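Visit to the Bamo robot laboratory in Casstead

In December I had the chance to join the open afternoon of the Bamo laboratory in Casstead. I work with packing machines in Dudell, which is 62 kilometers away, and our machines are old and have no cameras. So I wanted to see how other people work with arms, and above all what they do when an arm goes wrong. The invitation promised a talk with the title "The day we hit the table", and for this talk I took the bus.

We were a group from different companies. At the door we received a visitor card and a paper with the rules. The rules were short: stay behind the tape, no bags on the floor, and if somebody says "stop" you also stop walking. I liked this last one very much.

The talk began at 2 p.m. in a small room beside the hall. The fault happened last spring, during a long test they call Ndung'u. In this test the arm picks up pens and other small objects from a table and puts them back, again and again. At run 578 the arm came down too low. It pressed the fingertips on the table with full force, broke one of them, and the motor did not switch off by itself. A person pressed the red button. Nobody was hurt, but the arm had been pushing for two full seconds, and in the talk they said several times that two seconds is a long time if your hand is there.

At first they blamed the camera. They cleaned it, they calibrated it again, and the next morning the arm was low again. Then they blamed the program. Only in the second week somebody put a ruler under the gripper and found that the fingers were 4 millimeters longer than the number in the settings. The new fingers came from another supplier, and the old number had stayed in the file. The force limit, which should have caught the mistake, had been raised to 100 newtons for a different job and was never set back to 40.

I must say that I felt a little ashamed at this point, as in Dudell we have also changed parts and forgotten the number.

After the talk we went into the hall and could watch the work from behind the tape. They now start every shift with a slow touch of the table, and the program compares the height with the value from the day before. If the difference is too big, the arm does not start. The force limit is also locked, and two people must sign to change it. I asked if this takes much time. They said it takes as long as making a coffee.
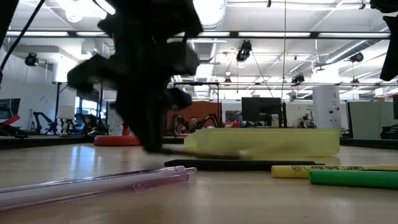 Why did the emergency stop not work by itself on that day?

The automatic stop was waiting for a force above 100 newtons, and the arm was pressing with less than this, so for the controller everything was normal.

Later there was tea and a dry cake, and a discussion about light curtains which I could not follow completely. One visitor wanted to know the price of the broken finger. It was cheap, but the lost two weeks were not.

I took home a copy of their checklist for changing a finger - one page, with a line for the measured length and a line for the old one. The bus back to Dudell leaves from the stop behind the post office, not from the main road where I waited first.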